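Print | E-mail
Reading time: 2 minutes

Small Shops, Big Promises

Chrysoula Ververidis has heard the pitch before. A loyalty app called Soritz wants her corner store in Ponach to sign up for $38 a month, and she doesn't believe a word of it.

"They told me 3,000 people here would use it," she says. "Who are they? I know my customers."

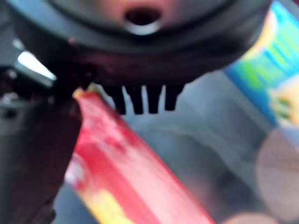 She asked for proof and got a brochure. The store in Detasau that it praised had closed in December – a detail the salesman left out.

"He said it was a different problem. It's always a different problem."

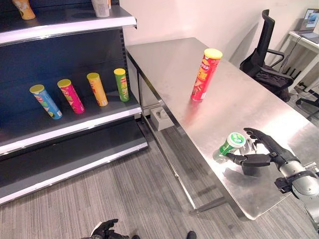
What sells, and what doesn't

Ververidis tried a points card from Roussel for six months. Regulars took the discount and bought what they always bought.
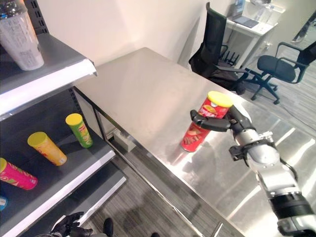

I asked whether an app might at least bring in younger shoppers. She doubts it. A red can of chips with a yellow lid gets picked up for its color, she says, or for the price. "Points? Nobody is hungry for points."

She hasn't called Soritz back.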